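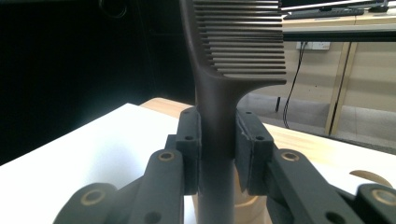 Dustell pays people in Drenville to do small chores with a gripper in each hand, so that a robot might someday copy them. The comb goes in the cup, over and over. The company's August batch ran to 1,320 tries.

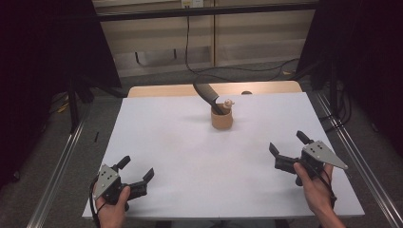 Page last changed: August, 2:13 p.m.

I asked what happens with a different cup. Flundden, which buys the recordings, said it would need more recordings. I had guessed as much. A toddler gets there with far fewer.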